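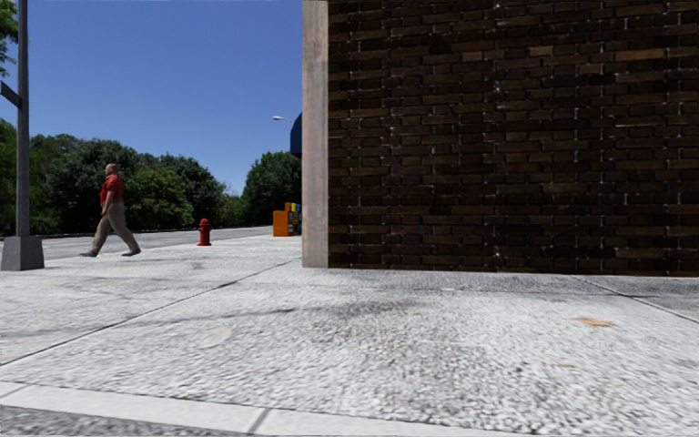
街边的砖墙与人行道(三维渲染图)

怎样从一张旧户籍卡开始,找到祖先住过的村子

写这篇文章以前,我已经用中文写过两篇关于家谱的小文章。中文不是我的母语,如果有的句子读起来有点硬,请读者原谅。我尽量把每一步写清楚,因为我自己开始的时候,找到的教程常常跳过最要紧的地方。

这篇教程适合这样的人:家里知道曾祖父或者曾祖母是从别的国家来的,手里有一两张旧纸,但是不知道具体是哪一个村子。我用的例子是我母亲那一边的家庭。他们说自己来自一个叫 Drirnimby 的地方,这个名字在现在的地图上找不到。我花了两个冬天才弄明白它在哪里。如果当时有人告诉我正确的顺序,我想一个冬天就够了。

一、开始之前要准备什么

一个本子,或者一个电子表格。我两个都用。本子记我在哪里查过、查了什么,表格记查到的结果。

一个放文件的地方。每一份扫描件都用同样的方法起名字:先写年份,再写姓,再写文件的种类。例如“1911 Mollel 出生登记”。年份不知道的时候,我写四个零,这样它会排在最前面,提醒我还没有做完。

家里老人的时间。这一点请放在所有档案的前面。档案明年还在那里。

另外,请准备一点钱。大部分地方档案馆可以免费看目录,但是复印件要付费。我整个过程里一共订了 6 份复印件,其中两份后来证明是别人的家庭。

二、第一步:把已经知道的写下来,分成两栏

拿一张纸,中间画一条线。左边写“有文件证明的”,右边写“听说的”。

很多人不愿意做这一步,觉得太简单。可是我第一次做的时候,左边只有三行,右边写满了一页。我一直以为曾祖父的出生年份是确定的,写的时候才发现,这个年份来自我舅舅的一封信,而舅舅是从墓碑上抄的,墓碑是曾祖父去世很久以后才立的。

右边那一栏的内容不要扔掉,也不要改。老人怎么说,就怎么写,包括他们的发音。我外婆说村名的时候,最后一个音很轻,几乎听不见。我当时没有记下来,后来吃了亏。

三、第二步:和亲戚谈话

我建议一次只问一个人,时间不要超过一个小时。几个人坐在一起的时候,声音大的人会替别人回忆。

不要从“我们家是哪里来的”开始问。这个问题太大,得到的回答总是同一句话。我试过比较有用的问题是:

小时候过节吃什么?
谁给家里写信?信从哪里寄来?
有没有一个亲戚,大人不喜欢提起?
家里去哪个教堂?葬在哪一个墓地?
冬天冷吗?附近有没有河?

“附近有没有河”听起来没有什么用处。可是我的姨婆说,她的母亲小时候每年春天要把羊赶过一座木桥,桥那边的人说另一种话。后来我在两个名字相近的村子里选择的时候,就是用这座桥来判断的。

谈话的时候请录音,当然要先得到同意。录音之后当天晚上就整理,过了一个星期,你会忘记她说“那边”的时候手指着哪一张照片。

四、第三步:仔细读手里的旧文件

以户籍卡为例。我的那一张只有手掌大,正面是姓名、出生日期、职业、原籍,背面是搬家的记录。我最初只看了原籍,因为我只关心村名。现在我会按照下面的顺序看:

先看印刷的字,再看手写的字。印刷的字告诉你是哪一个机关发的,什么年代用这种表格。

再看有几种笔迹、几种墨水。不同的墨水说明内容是后来加上去的。我那张卡上,原籍是蓝色墨水,其他都是黑色。也就是说,办事员第一次没有写原籍,后来才补上,也许是问了邻居,也许是抄了别的文件。

然后看背面。背面的每一个地址都是一个新的线索,因为每搬一次家,新的地方也应该有一张卡。

最后看盖章和编号。编号很重要。我的卡右上角有一个铅笔写的 142,我以为是页码,过了很久才知道是入籍档案的卷号。用这个号码去申请,档案馆的人几分钟就找到了,而我用姓名找了两个月也没有找到。

五、第四步:列出姓的各种写法

外国的姓到了新的国家,写法会改变。原因有时候是办事员听错,有时候是字母不一样,有时候是家里人自己想改。

请做一张表,把所有可能的写法都列出来。方法是:把姓慢慢地读出来,再想一想,一个只会当地语言的人听见以后会怎么写。双写的字母试一试单写,词尾的元音试一试去掉,b 和 p、d 和 t、g 和 k 互相交换。

我们家的姓 Mollel,我找到过五种写法,有一种连第一个字母也不同,因为手写的 M 被索引的人看成了 W。如果你在数据库里找不到,请先怀疑索引,然后再怀疑祖先。

名字也一样。我的曾祖母在家里叫 Jora,所有的人都这样叫她,墓碑上也是这样。但是教堂的登记里没有任何一个 Jora。这是小名。她受洗的名字比较长,我是在她弟弟结婚登记的证人一栏里才看见的。所以查一个人的时候,请把兄弟姐妹也一起查。

六、第五步:查乘客名单和入籍档案

乘客名单分早期和晚期。早期的名单往往只写国家,晚期的名单会写最后的住址,还有老家最近的亲属的名字。所以,如果家里的人不是同一年来的,请先查最晚来的那一个。

查的时候,请不要只看一行。把前后两页都看完。同一个村子的人常常一起走,你的祖先那一行写得不清楚,隔三行的邻居可能写得很清楚。我看的那条船有 200 个乘客登记在同一个类别,其中有几家的姓,我后来在村里的教堂登记里又都看到了。

入籍档案一般有两部分:意向声明和正式申请。两部分的内容会有出入,请都要来看。证人的名字也请抄下来,他们多半是同乡。

七、第六步:找消失的地名

如果你的地名在现代地图上没有,原因大概有这几种:改了名字;并入了大的村子;那是一个庄园或者教区的名字,本来就不是村子;或者写错了。

我的做法是先找旧的地名词典。要选和文件同一个年代的版本,早三十年或者晚三十年,行政区划可能完全不同。词典里一般写着人口、属于哪个教区、最近的邮局和火车站。请把教区记下来,因为后面的登记册是按照教区保存的。

Drirnimby 在词典里也没有。这时候我写信给一个地方史小组,回信的是 Bianca Stanciu 女士。她说这个写法像是把两个词连在一起了,前一半是小河的名字,后一半是“磨坊旁边”的意思,当地人说快了就成为一个词。她给我寄了一页旧地图的复印件,上面用很小的字写着这两个词,旁边有一座桥。

给这样的小组写信,我有一点经验。信要短,只问一个问题。写清楚你已经查过什么,不然人家会花时间告诉你已经知道的事。不要把整个家谱附在后面。我的第一封信有四页,没有收到回答;第二封信只有九行,两个星期以后就有回信。

八、第七步:看教堂登记册

找到了教区,就可以看登记册了。有的已经扫描放在网上,有的还要去档案馆。

第一次看这种登记册的人会很害怕,因为字看不懂。请不要从你要找的年份开始,先从年代最近的一本开始,那里的字比较容易读,姓也是你熟悉的。然后一年一年往前翻,眼睛会慢慢习惯那位神父的笔迹。换了神父,又要重新习惯一次。

我会做一张字母表,每看懂一个字母就剪一个样子贴上去。月份的缩写也要小心,比如拉丁文的登记里,7ber 是九月,不是七月。我把这个弄错过,于是有一个孩子在父母结婚以前两个月就出生了,我还很认真地把它写进了家史。

教区有 2,000 人左右的不用怕,这样的规模一个晚上可以翻完好几年。如果是城市里的教区,请先找有没有按字母排的索引。

每找到一条,要记下:登记册的名称、年份、页码、条目号,还有全部证人和教父母。请照原文抄一遍,再写翻译。不要只写翻译,翻译可能是错的。

九、第八步:证明是同一个人

同名的人非常多。我在同一个教区找到两个 Mollel 家的男孩,名字相同,出生只差一年。

判断的时候,我要求至少有三个互相独立的地方相合,例如出生日期、母亲的姓、证人。“独立”的意思是,它们不能来自同一份文件。家谱网站上别人做的树,如果没有写来源,我当作右边那一栏的“听说”。

在这一点上 Peadar Dolan 帮助了我很多。他研究的是自己的家庭,和我们没有关系,我们是在档案馆的阅览室里认识的。他看了我的表以后问,另一个男孩后来怎么样了?我没有查。他让我去看死亡登记。那个男孩六岁就去世了,于是剩下的只能是我的曾祖父。所以,请把另外的可能也查到底。

十、常见的问题

登记册被烧掉了怎么办?请问有没有副本。很多教区每年要抄一份交给上级,副本保存在另外一个城市。税册、征兵名单和学校的名册也可以代替一部分。

亲戚不愿意谈怎么办?不要勉强。我有一位表舅,三年没有回答我。后来我寄给他一张我整理好的、他父亲年轻时的照片,没有问任何问题,他就打来了电话。

需要做基因检测吗?我做了,对找村子没有帮助,对找远房表亲有一点帮助。请先把纸上的工作做完。

用什么软件?什么都可以,只要能导出通用格式。我换过两次软件,第一次丢了全部的备注。

要不要亲自去?如果可以,请在文件都查好以后去,而且先和当地的人联系。我是二月去的,路上有雪,墓地的字一个也看不见,只好第二年再去。

十一、补充

有读者来信问 Masham 那一支的情况。那是我外公的母亲家,我现在只查到入籍申请,证人有两个,其中一个的签名我读不出来。等复印件到了,我会把扫描放在这一页的下面。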